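October 2023

Snack drawer, day two

Okay, so I finally went through the bottom drawer last night, the one that jams if you so much as look at it, and I'm a little embarrassed by what was living in there. Soy sauce packets by the handful. A candle shaped like a pear. The instructions for the Narholm kettle we gave away back in August! I kept the candle and tossed the rest.

Odette came over after supper with a bag of things she wants out of her own kitchen before the move, and of course half of it is staying with me now (I have no willpower when it comes to bowls). She got most of them at Stefanou, that little shop by the bus station that sells everything in colors you'd find in a box of sidewalk chalk. I'd wanted to be strict and stick to white. That lasted until she unwrapped the first one.

I've been thinking about plates and bowls all day, so it's colors on the brain, pink and pale blue and those soft greens that look like they've been through the wash a lot. A round pink plate makes whatever you put on it look like a treat, even something still in its wrapper. And a big oval bowl is so much nicer than a round one for the middle of a table, I don't know why I never owned one.
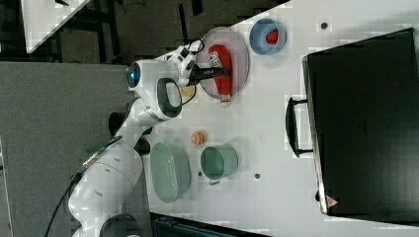 What's staying, what's going

The pink goes on the open shelf, no argument. Greens next to it, blue down by the toaster for little things, the cherry tomatoes or whatever needs eating first. I tried stacking everything by size and it looked like a store display, so I took it all down again and just put things where my hand goes.

Going: the brown mugs, the chipped Nenon casserole (sorry, Mom), and a salad spinner that has cost me more temper than it ever saved. Manolis said he'd take the casserole for planting herbs. He also said he'd be here at noon and rang the bell at almost three, so we'll see about the herbs.

I paid 12 dollars for new shelf paper and cut the first piece too short. There's a strip of bare wood at the back now, and I've decided to live with it. Tomorrow the spice rack, if my knees forgive me for all that kneeling. Odette wants her bag back, too, so I need to remember to hang it on the doorknob before bed.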